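Home
News
Stays
Owners
Press office
Contact

Prostora opens holiday let scheme to small owners in Drarnton and Lorklow

2023-06-08

Holiday letting agency Prostora has opened its small owners scheme to people with one or two properties in Drarnton and Lorklow. Until now the agency has only taken on owners with at least five.

The scheme covers bookings, guest messages, linen and cleaning between stays. Owners pay a commission of 13 per cent on each booking and there is no joining fee. They can leave with two months' notice.

Prostora tested the scheme over the winter with 10 owners in Lorklow, mostly people letting a flat or an annexe. Between them they took 66 bookings. The main change made as a result was to the cleaning rota, which now allows a longer gap between guests on changeover days.

Each property will be visited before it is listed. The visit covers smoke alarms, locks, heating controls, and where guests should leave rubbish and recycling, a point that came up often in messages from guests during the test. 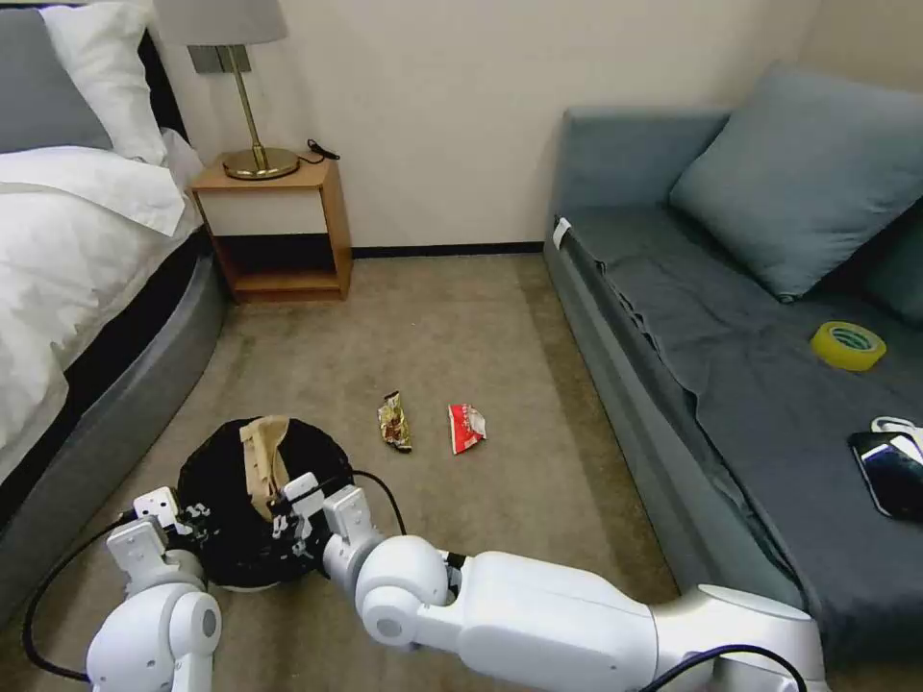

A lined bin in a carpeted bedroom.

Laiba Shaikh, owner services manager at Prostora, said: "A lot of people with a single flat have asked us for help and we have had to turn them down. They want someone to answer the phone at ten at night and to make sure the sheets arrive. We can now do that in both towns."

Owners will keep control of their own calendar and may block out dates for family use at no charge. Prices are agreed once a year, with a review in August for the following season. Linen will be supplied by Aasen, the laundry firm that already serves the agency's larger properties.

Listings will state sleeping arrangements room by room, with sofa beds shown separately from ordinary beds.
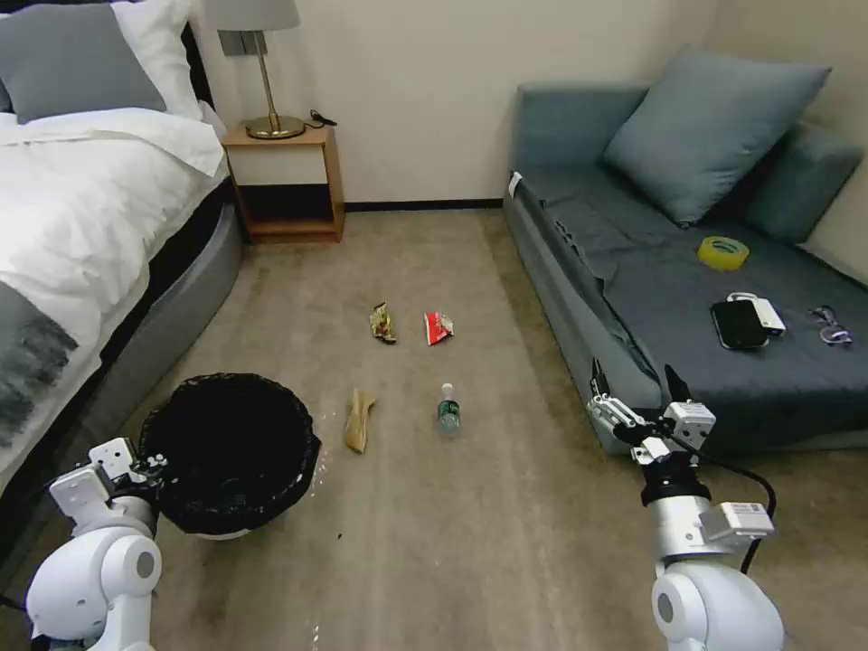 Bedroom with a bed and a sofa bed.

Applications are open now. Owners should have proof of insurance and a current gas safety record, where the property has gas, ready before they apply. Visits in Drarnton will begin first, followed by Lorklow.

Forms are available from the Prostora office in Drarnton or from the owners section of the website. Press enquiries should be sent to Laiba Shaikh at the same office.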